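Mumcombe Buns
Read me first

Last updated May 23, 2022

Hello, and welcome to the Mumcombe Buns folder. It holds everything we have written down about moving steamed buns out of a steamer basket and onto a plate, which sounds like a very small subject until you sit down to write it up properly. I have tried to keep this page friendly to people who have never steamed a bun in their lives, so if you grew up with a steamer on the stove please forgive the slow parts, or skip down to the notes on the plate, where I get a little more opinionated.

What is in the folder

There are 300 entries, each one covering a single session of unloading the steamer. They are sorted into 10 groups by the person who set the table. Every entry has a short text note with the date, the name of whoever laid things out, and anything they thought worth mentioning (some people mention a great deal, and I have left it all in). The pictures are kept in a separate folder with the same numbering, so note 807 goes with picture 807. Yes, the numbers run higher than the count of entries. We kept the old numbers from the Prukeck notebooks when we merged the two, and I still think that was the right decision, even if it makes the list look as though it has holes in it.

The table
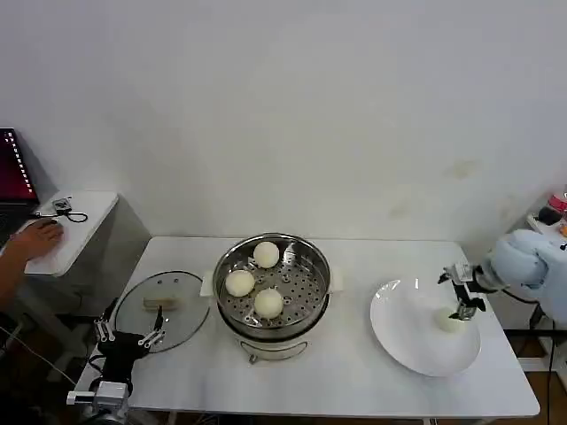
I like a plain table for this. A busy cloth hides crumbs and makes a pale bun hard to see, and a white one at least shows you where you have been untidy. The lid comes off first and gets laid flat, well out of the way, before anything else is touched. Glass lids are lovely for peeking, but they do roll if you stand them on their edge, and Cornel Pană has asked me to say in writing that the back of a chair is no place for one either.

The buns

Space matters more than anything. Buns swell as they steam, and two that start out as polite neighbors can end up joined along one side, which tears the skin when you pull them apart. The Dratberg recipe, which most of the notes follow, makes a smooth, plain bun with no pleats on top. Lift each bun straight up from its sides with an even hold. If one sticks to the floor of the basket, give it a minute and try again. Dents are recorded in the notes as "soft," "marked" or "torn," and I would ask you to keep to those words if you send us additions – my own early notes say things like "a bit sad," and they have been no help to anyone.

The plate

Use a wider plate than you think you need. The Honkanen notes, bless them, were all made with a saucer-sized one, and five of those entries end with a bun on the floor. 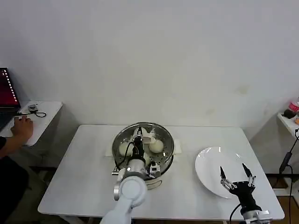 Three buns in the steamer, with the plate empty at the right.

A folded cloth under the steamer is optional. It is marked "cloth" in the note when someone remembered to write it down.

Known gaps

The August notes are thin and a few have no name on them. Filled and unfilled buns share one label, so please don't use these notes to compare the two. Corrections are very welcome and should go to Cornel, with the entry number at the top of your message.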